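Home | News | Workshop Diary | Reviews | Contact

Two grippers, one grey cloth and a very long week at Pronddale

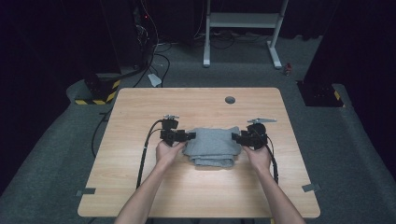 We've finally started the side-by-side test of the two hand-held grippers I've been going on about since June, the Kesta pair and the Velora pair, and I can now tell you which one my wrists prefer. The job is folding, over and over, with one gripper in each hand, and then letting the arm learn from what we did. I picked cloth on purpose. Anyone can make a gripper look good on a wooden block, but a soft grey cloth folded into several layers is a proper nuisance, and you have to come at it from both sides with the jaws or the top layer slides off on its own. I've put a small strip of grey tape near each lower corner of the table too, so that every run starts with the hands in the same place (I wish I'd done that last time, when half my recordings were no good for comparing anything).

The plan is 1000 folds with each pair before I say anything too grand. So far I've done 150 with each, which is enough to have opinions!

Kesta first. They're light, they close quickly, and the trigger has a nice clear bite to it, so you know when you've got hold of something. What I don't like is the tips. They're quite hard, and on thin fabric they pinch up two layers when you only wanted one. I lost count of how often I opened a fold back up by accident while trying to let go of it. The Velora pair has softer tips and is much kinder to the cloth, but it's heavier, and after 70 folds in one sitting I had to stop and shake my hands out. Tianyou Feng, who shares the bench with me and has far more patience than I do, got through the same lot without a grumble and says I'm gripping too hard. He may have a point.

Then there are the cables. I've moaned about them before and I'll moan again, they tug at you just as you're turning your hand over, and it shows up in the recordings as a little wobble. Running them back along the forearm helps a bit. A wireless version would be lovely, but the one we tried in June kept dropping out, and a dropped recording is worse than a wobbly one.

The other half of the test is the controller. We're running everything through the Peltonen box at the moment, after years on our own home-made one, and I have to say it's been a treat. Setting up took a morning. The old box used to take me a day and a fair amount of swearing, and it never did agree with the arm about which way was left. My only complaint is the menu, which hides the calibration screen three levels down, right where you can't find it when you're holding a gripper in each hand.

Next up is the arm itself. We'll train it on the Kesta folds and then on the Velora folds, same cloth, same table, and see which set gives us the tidier pile. Tianyou has his money on Velora. I'm leaning towards Kesta, mainly for the trigger, though I'd swap the tips tomorrow if they sold softer ones.

If you've used either pair on towels or anything with a bit of stretch, do drop me a line, I'd love to compare notes before we get to the end of the second batch.

Posted July 30, 2026

Print this page | E-mail this to a friend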